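My slow return to setting the table

I grew up in a house where dinner meant a tablecloth, and then I moved out and ate over the sink for most of my twenties. Cereal, toast, noodles straight from the pot (don't tell my mother). It went on like that until March, when my neighbor Zsolt Vincze invited me up for soup on a Wednesday and I sat down to a real place setting, for soup! With bread on its own little plate!

I went home and thought about it way too long. It was the same kind of soup I make, maybe a bit more paprika, but I ate slower and we talked until almost eleven. So I made myself a deal: one proper meal a week, sitting down, phone in the other room.
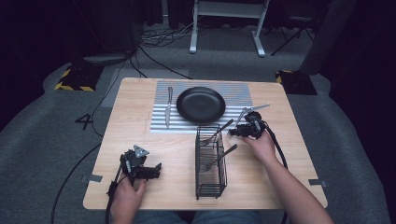
The first few weeks felt silly. I kept jumping up for the salt, or the pepper, or a glass of water, and by the time I sat back down everything was lukewarm. Now I get it all out before I turn the stove on, and that has helped more than any recipe.

I did go a little overboard at the thrift store on Annan Street. I came home with a gravy boat and I have never once made gravy. It was part of a box lot for 20 dollars, and the box also had napkins, so I'm calling it a win.

Next up is having people over. I'm thinking four of us, a big pan of something, and Zsolt has already offered to bring the bread.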